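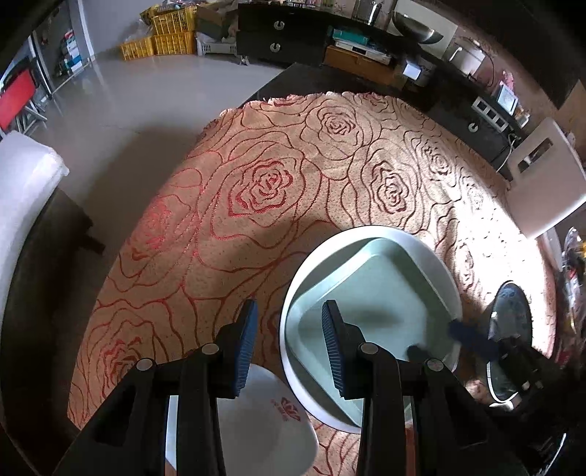 # Account security meeting, 13 April 2019

**Chair:** Minoru Shimada

**Apologies:** Ikeda office (one person, on leave)

## 1. Minutes of the last meeting

Agreed, with one change. Item 4 should say that the Goltach backup runs nightly, not weekly.

## 2. Shared passwords

The January check found that 130 of our 375 staff logins used a password also in use on another system. All 130 have been reset. Two of the people affected have asked for help getting back into Tronon and are still waiting. Minoru will ring them.

There was a long discussion about the shared login for the Plarkora booking system. The front desk would like to keep it, as separate logins mean signing out at each change of shift. The meeting decided that everyone gets their own login, but the screen lock will be set to 14 minutes for a trial period. Front desk to report back.

## 3. Two-step sign-in

Switched on for email and payroll. Not yet on for Tronon. The supplier has been asked for a date and has not given one.

Staff without a work phone can have a key fob. Fobs must be signed for. A lost fob is to be reported the same day, including at weekends, to the support number on the back of the staff card.

## 4. Recovery addresses

Several work accounts still send their reset link to a private email address. It was agreed to change these to the office address. Anyone who has left will be removed first. The Ikeda office keeps its own list and will be asked for a copy.

## 5. Backups

A test restore from Goltach was done on the accounts folder. The files opened. The photo archive has not been tested and is too large for the spare drive. Price for a bigger drive to be brought to the next meeting.

## 6. Any other business

The guest wifi password is still written on the whiteboard upstairs. To be wiped off and changed.

## Actions

- Ring the two staff locked out of Tronon: Minoru Shimada
- Set up separate Plarkora logins: support desk
- Chase Tronon supplier: Minoru Shimada
- Get list from Ikeda office: support desk
- Price for drive: stores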